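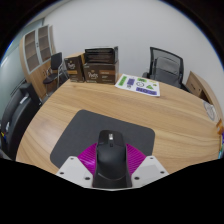

Section 4. Placing the Mouse and Pad on a Shared Table

4.1 Scope

This section covers the placement of a computer mouse and mouse pad on a table that is also used for other things, such as paper, packaging and small boxes. It applies to straight-edged and rounded tables. For pairing and pointer settings, see Section 5.

The Folline pad has one working face and one grip face. The working face is smooth. The grip face is textured and goes against the table. The pad can be used with any optical mouse.

4.2 Before you start

You will need:

Folline mouse pad
Computer mouse, charged or with a fresh battery
Lint-free cloth
Tape measure

CAUTION: Do not use furniture polish or oil on the table within 24 hours of placing the pad. Residue softens the grip face and can leave a dark mark on light wood.

4.3 Clearing the working area

1. Choose the side of the table where you will sit.

2. Move boxes and other upright items to the far side of the table. Stack the smaller box on the larger one only if the lower box is closed and does not sag.

3. Lay loose sheets, booklets and sticker sheets flat, outside the reach of your mouse hand. A sheet that slides under the pad will raise one corner and cause the pointer to drift.

4. Measure the clear width from left to right. The working area should be at least 900 mm wide if a keyboard will be used next to the pad. Without a keyboard, the pad and the space for your forearm are enough.

5. Wipe the area with the dry cloth, working along the grain on wooden tables. Let any damp spots dry fully before you continue.

4.4 Placing the pad

1. Set the pad down with the grip face against the table.

2. On a rounded table, keep all four corners on the flat part of the top. Leave 4 cm between the nearest corner and the point where the edge starts to curve downward.

3. Turn the pad slightly to match the natural angle of your forearm. The pad does not have to be square to the table, and on a curved edge there may be no straight line to square it to.

4. Press from the center out to each corner and hold for 10 seconds.

5. Push the pad sideways with one finger. If it moves, lift it, wipe the grip face and repeat step 4.

NOTE: A new pad may curl at the corners after shipping. Lay it face down under a flat book overnight -- do not iron it or bend it backward.

4.5 Placing the mouse

1. Put the mouse on the pad with the scroll wheel pointing away from you.

2. Check that the sensor window on the underside is clean. Remove the protective film if it is still in place.

3. Move the mouse to each corner of the pad in turn. Your wrist should not strike the table edge.

4. If your wrist does strike the edge, move the pad farther in and repeat step 3.
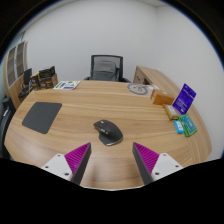 Can the mouse be used directly on a wooden table, without the pad?

Most optical mice will track on bare wood. Tracking may be uneven where the grain is strong or the finish is glossy, and the feet will wear faster. Use the pad for daily work and for any task that needs fine pointer control.

4.6 Left-handed use

Follow 4.4 with the pad on the left side of the working area. A mouse with a sculpted right-hand shape should not be used in the left hand for long periods. The Irico adapter shell does not correct the shape and is intended for symmetrical mice only.

4.7 Care

Wipe the working face every 7 days with a cloth dampened in plain water. Do not machine wash. Lift the pad once a month and clean the table beneath it -- grit trapped under the grip face will scratch a soft finish.

Keep adhesive labels and stickers off the working face. If one becomes attached, peel it back slowly from one corner.

4.8 Storage

Store the pad flat or loosely rolled with the working face outward. Do not place it under stacked boxes. Switch the mouse off before putting it in a drawer or bag, and remove the battery if it will not be used for a month or more.

Section 4 prepared by Ultan Egan, Tramham. Checked by Finbarr Keane. Revised January.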